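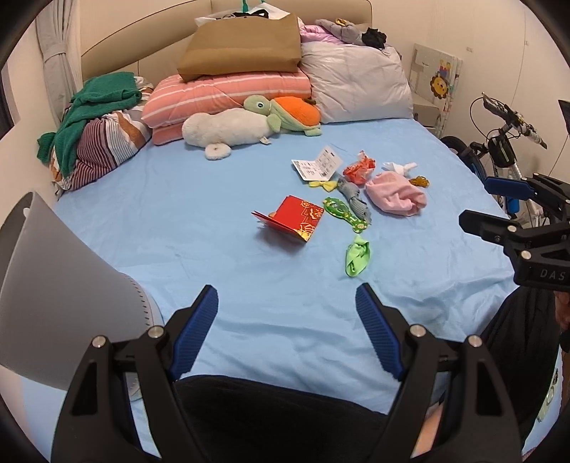

Small items on a bed, with hand-held grippers reaching in from the front and the right.

Household tidying (robotics) is the task of having a machine pick up loose belongings in a home and put each one where it is kept. It is often listed among the chores that robots are about to take over. As of the most recent published trials, no machine has been shown to do it in an ordinary bedroom without a person close by.

Background

Floor cleaning was automated early, mostly by avoiding the problem. A robot vacuum treats a sock as an obstacle, and the owner is expected to clear the floor first. Tidying begins with the sock. The machine must find it, tell it apart from the bedding, lift it, and decide where it goes. Writers on the subject separate "handling" (the lifting) from "sorting" (the deciding), and most claims of progress concern handling.

Hand-held grippers

Much recent work uses grippers that a person holds and steers. The person supplies the judgment, and the recorded movements are later used to train a robot arm. Supporters regard this as the quickest route to a working product. Critics, among them Isla Lowther, note that a neat result made this way shows what a person can do with two awkward fingers, and should not be counted as automation.

Soft and thin objects

Cloth, paper and balloons remain difficult. A crumpled cloth has no fixed shape, a card lying flat offers little edge to grab, and a paper bag can be crushed by a grip that would suit a plush toy.

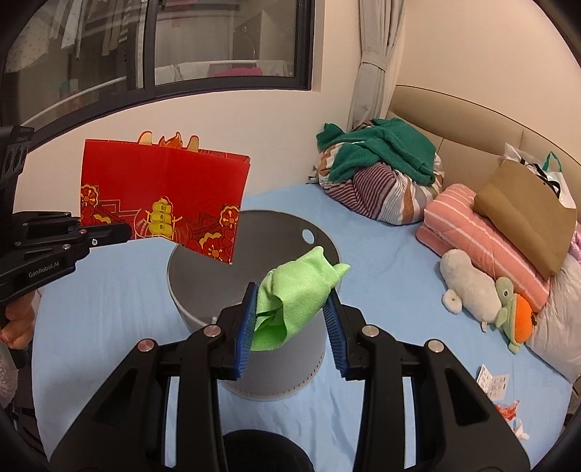 A lime-green microfiber cloth held over a gray bin; at left, a second gripper holds a decorated red paper bag by its bottom edge.

Dropping a cloth into an open bin is among the easier tasks, as the target is wide and the cloth need not be folded. It is also a favorite in product videos.

Trials

The Kowalczyk trial, run by Keith Treloar and Jarrah Paewai, gave an Atero arm 368 items in 15 furnished bedrooms. The arm put away 57 percent without help. Paewai later wrote that the figure "flatters the machine," as an item counted as put away if it ended up in any container at all. The average room took roughly 45 minutes. A rival system, Juleo, was announced the following September with a video but no success rate.

Criticism

Carleen Bolger has argued that sorting is the real chore and has hardly been touched. An opened envelope may be trash or a keepsake, and the answer depends on the household. Benito Goicoechea, who designed the Kusia arm, replies that owners could teach such rules over time. No long-term home study has tested this.

See also: Laundry folding; Robot vacuum; Bin picking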